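Bench Rules, Revised Again

The Sotbridge sorting bench has a new rule sheet, down to one page from 22. Bread and sponge still go in separate bins, and the arms still don't care which of us wrote the rule. 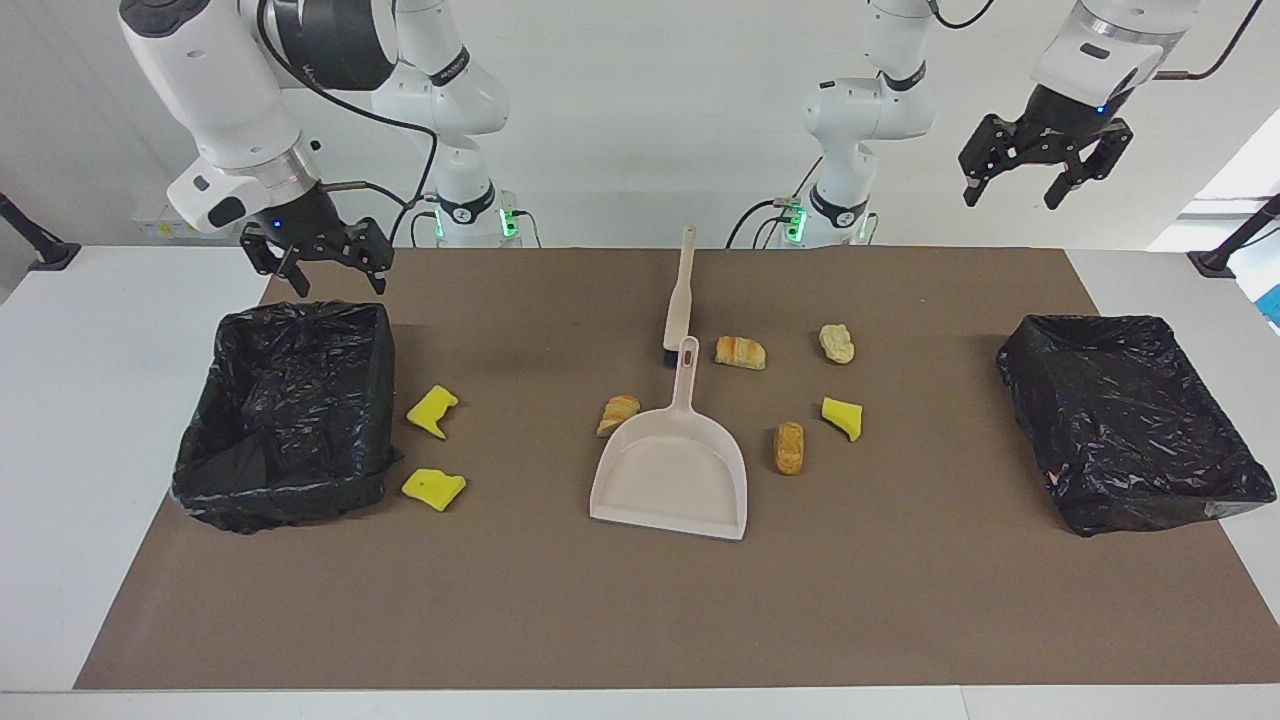 What changed on the sheet

Both bins get a fresh liner before the first run, folded over the rim. Grippers park open and above the mat. Hands stay off the mat until both arms are stopped — yes, even for a crumb. The dustpan and brush count as task items, so please quit borrowing them for the floor. Log every reset, including the embarrassing ones. Run 51 starts Friday.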